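3.2 Work surfaces and the state of the desk

The second part of our study concerns the desks themselves. In the earlier section we described how the households were chosen and how the diary sheets were filled in. Now we turn to the surface on which the work was done, because we believe that the look of an empty desk has an influence on how people put things down on it and how soon they clear them away again. This question has received less attention than storage furniture, and most of the earlier writing treats the desk top only as an area to be measured.

We visited 12 home workplaces in the Wevedwood housing area. In 6 of them the desk stood in a separate room, and in the other 6 it shared a room with a bed or with the dining furniture. All visits were made in August, when the families had more free time and the light in the rooms was good until the evening. The participants were asked to keep their normal habits until our visit, and not to tidy the desk before we came. As far as we can judge from the diary sheets, most of them respected this request.

Each desk was recorded two times: first in its usual state, with everything that was lying on it, and then after the participant had cleared it. We call these two states "in use" and "cleared". The clearing was always done by the participant. We did not give any instruction about where the objects should go, and we noted only the order in which they were taken away. In the diary coding, done with the Clura sheet, every single movement of an object to or from the desk top received one line. The first coder found 2,532 movements and the second coder found 2,538. The difference comes from the handling of loose paper, where it is not always clear if a pile is one object or several, and we kept the lower number for all later tables.

The desk tops were of different kinds. Some were painted, some had a plain white surface, and the largest group had a light wood surface with a visible grain. This last group is of special interest for us. Participants with such a desk often spoke about the grain when they explained why they liked to see the desk empty, while participants with a white desk spoke more about marks and dust. Figure 4 gives an idea of the light wood type. The grain is fine and closely spaced, and its slightly darker lines run across the surface in gentle curves. 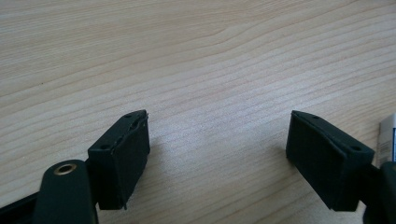
Figure 4. Light-coloured wooden desk top. The upper part of the surface is bare.

One difficulty with this type of surface is the light. Under a lamp or a bright ceiling the grain can look weaker near the middle of the desk than it does elsewhere, and the colour changes a little from one part to another. For this reason we did not try to compare the colour of the desks by eye. We only wrote down if the grain was visible or not visible from the chair, and this was agreed by both coders for every desk in the group.

A second difficulty is the word "empty". For several participants a desk was already empty when the papers were gone, even if a lamp, a cup and a pen holder were still standing at the back. Others removed all of it – also the lamp – and wiped the surface with a cloth before they told us that they were ready. Babaei, in the manual which we used for the first version of the diary sheet, proposes to count fixed objects separately. We followed this proposal, but we let the participants decide which of their objects were fixed. One participant changed her mind during the visit and carried the lamp back to the desk, and we coded this as a new movement.

The desks bought from Rokance had a cable opening at the back, and here the small objects were collected near the opening and not at the front. On desks without such an opening, the small objects were more often found at the right side, close to the hand. We come back to this point in section 4, together with the movements of cups and plates, which followed another pattern and were in most cases taken away last.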